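From: Gülizar Sönmez
To: benchtop-conveyors list
Subject: Re: Green belt or black belt, and what to do about trays

Tarık Aydoğan wrote:

> We've got room for one short conveyor on the long bench and I can't
> decide on the belt. The black one is cheaper by 39 but I've only ever
> seen it in a catalogue. Has anyone lived with the green? Also, how are
> you all laying out the parts beside it? We've got ours in cardboard
> lids at the moment and they slide all over the place. Blocks only,
> nothing heavy, wrapped in shiny stuff so they don't get scuffed.
>
> Tarık

Hello Tarık, and sorry for the slow answer, July has been a bit much over here.

Green, every time! We had a black one at Derkgate before I moved and I never got on with it. Every bit of fluff showed, and if you put a dark part down on it you had to bend over to find it again. The matte green is kinder to look at all day and pale or silvery things stand out nicely. It does still catch the ceiling lights a bit, mostly towards the ends, so have a think about where your strip lights are before you bolt anything down. I didn't, and I've been moaning about it ever since.

As for trays, get rid of the cardboard lids. Ours are light blue plastic and they sit on the white table right up in front of the belt, so you're only ever reaching a hand's width or two. I wanted the grey ones from Koteo but they'd run out, and now I'm glad, as the blue shows up so well against the table. They came in a box of 28, so if you want a few to try I can post you some (you'd only have to pay the postage).

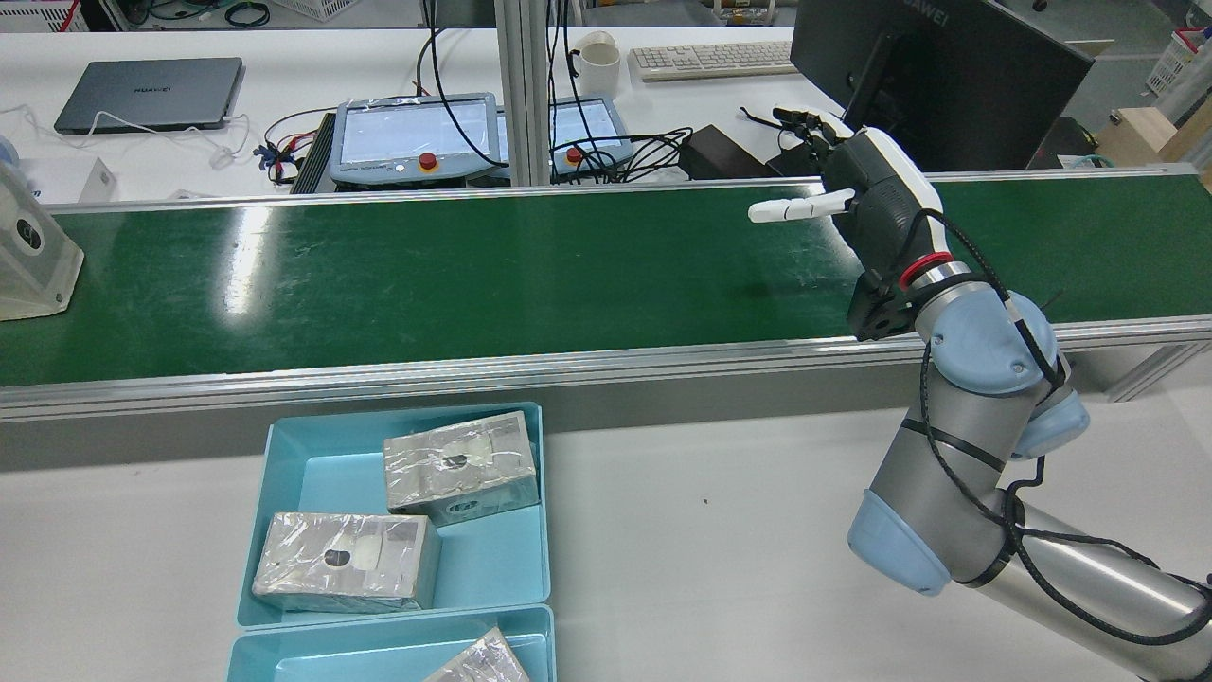
The tray side of the bench, foil-wrapped blocks in the blue trays.

You'll see I don't fuss over getting the blocks dead square. I used to line them all up like biscuits in a tin and it took ages. Now I just want the hole facing up and a bit of air between one block and the next, so you can get hold of one without nudging its neighbour. If yours are wrapped as well, check the wrapping isn't bunched up underneath, or they rock about. Basuteo do a film that lies a good deal flatter than the crinkly sort, but it's dearer and I can't say I've been converted.

The other thing you asked me off list was plain trays or divided ones. I've gone back and forth on that. Plain ones are easier to wipe out and you can stack them with odd sizes in. Divided ones stop things wandering, and you can lean a part up at an angle in its own compartment and it'll stay put.
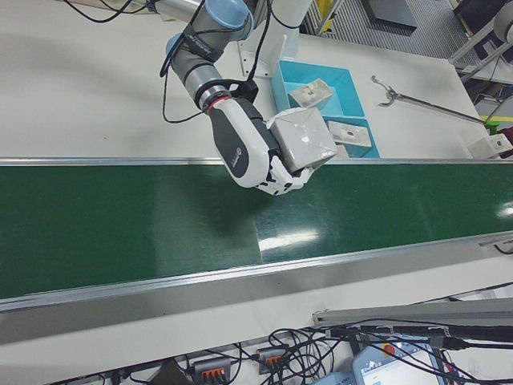
My only grumble with the dividers is that the crumbs of film collect in the corners – an old paintbrush gets them out. And do keep a long-handled grabber on the table. It's the best bit of kit on the whole table and I won't hear otherwise.

Leave yourself more space for cables than you think, too. We ran ours on the white surface below the belt and I told myself I'd tie them up properly later. Well. The connector blocks with the little orange levers are handy at least, you can undo one without hunting for a screwdriver.

On the length, I'd measure the bench again before ordering. Rweyemamu wrote the rail length on our quote and left off the end brackets, and we had to shuffle the whole table along. Add 300 mm to whatever they tell you and you should be all right.

Let me know about the trays, and which colour you go for.

Gülizar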